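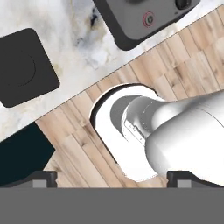

## Notebook, July: walnut ink, batch 3

Started at 6:40 because I couldn't wait any longer. The husks have been soaking in the rain barrel water since spring and the smell when I lifted the lid was fantastic (earthy, a bit like old leaves and tea). Batch 2 was a nice brown but thin. I want something I can actually write a letter with!

Weighed out 744 g of drained husk, shells picked out by hand. Gloves on this time. My thumbs were orange for two weeks after the last one.

**Into the pot:**

- 744 g husk, torn up small
- soaking water to cover, strained once through the Kobori cloth
- a pinch of washing soda, same as batch 2
- one rusty hinge, in a tea bag, for the iron

Brought it up slowly and held it just under a simmer. It went from weak coffee to molasses faster than I expected. I pulled a drop every 20 minutes onto a strip of the Fomeo cotton paper and pencilled the time next to each one. The strip is taped inside the back cover and it's a beauty, a whole staircase of browns. The big jump is between the fourth and fifth drops, after which it barely changes, so there's no point in cooking it all day like I did last time.
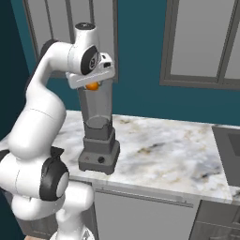
Straining took longer than the cooking. The first pass through the coarse sieve was fine, then the cloth clogged and I had to stop and rinse it over and over. Next batch: let the pot settle overnight and pour off the top before going anywhere near cloth. The sludge went into a jar with a lid, labeled, in case anyone wants to try it as a wood stain. Please do, I think it would be gorgeous on ash.

Reduced what was left until a dip pen gave a solid line with no pale middle. Gum arabic went in last, dissolved in warm water first (dry powder makes lumps, see the sad page for batch 1). Three cloves in the bottle against mold.

### Pen tests

- Steel nib on Fomeo: crisp, dark, lovely shading on the downstrokes. Best so far by a mile.
- Steel nib on Rillex sketch pad: feathers badly. Sizing on that pad is too soft for this ink.
- Reed pen on Rillex: much better than the nib, wide juicy strokes, hardly any feathering.
- Brush wash on Brurnirus cold press: granulates! Little dark specks settle in the hollows of the paper. I did a whole page of clouds just to watch it.

Bottled 44 small ones, shelf by the north window, marked W3. Take one if you're in, and write what you used it on in the margin here.

Still to do: lightfastness strip (half under foil, half in the sun), and a test with no hinge at all. I suspect the iron is what's graying the thin washes. There's enough husk left in the barrel for one more pot, so the no-hinge one goes on next.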